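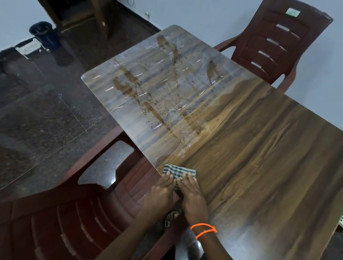 Marisa Pellegrini writes that the voting module should never be opened before the credentials list has been closed, and that the earlier edition of this guide had the two steps the wrong way round. The order is corrected below.

Filed under: Summits & Treaties > Secretariat Handbook > Delegate Systems
September | By Osvaldo Bianchini
Print this page | E-mail this page

Section 4. Setting up a ministerial session in Nuritz

Before you start, check that the host state has sent its final list of delegations. Provisional lists can be loaded but cannot be used for voting.

1. Sign in with the session officer's account and choose New Session.

2. Enter the session title exactly as it stands on the adopted agenda. The title is printed on every voting record.

3. Load the delegation list. Each member state has one voting seat and up to two advisers. Observers are entered on the separate Observers tab.

4. Set the seating order. The default is alphabetical by the English short name of the state. Use Rotate if the chair has drawn a starting letter.

5. Close the credentials list. The status line changes from Open to Closed.

6. Open the voting module and run a test vote. Allow about 30 minutes for a full test with all seats.

Note: Late credentials can still be entered after step 5, but two officers must approve the change — the chair's office and the secretariat.

CAUTION: Do not delete a delegation that has withdrawn. Mark it Absent. Deleting it changes the quorum figure for the whole session.
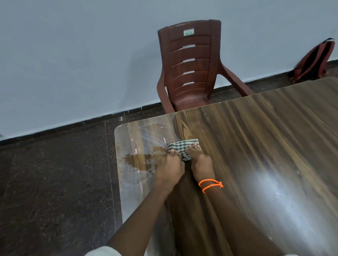
Tullio Zanetti asked whether Absent delegations still receive the draft communiqué. They do, unless Circulation is also switched off on the delegation's own page.

7. Under Documents, set the language versions. A draft cannot be released until every working language shows Ready.

8. Save the session and print the seating sheet for the room.

Note: Changes made after printing are marked with an asterisk on screen only. Reprint the sheet and withdraw the old copies.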